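Chapter 3. Care of the Hand-Held Gripper
Poul Toft

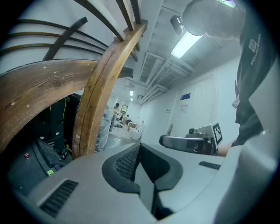 Fig. 3.1. Grippers at work beside a curved wooden structure. Note the slotted vents in the grey housing.

In this chapter we learn how to keep a hand-held gripper in good order between two working days. At the Buvdale workshop each tool is cleaned after 12 hours of use. One begins with the vents, using a soft dry brush, and continues with the jaws. The marker plate is wiped last, and it must never be bent. Section 3.2 treats the changing of a worn jaw.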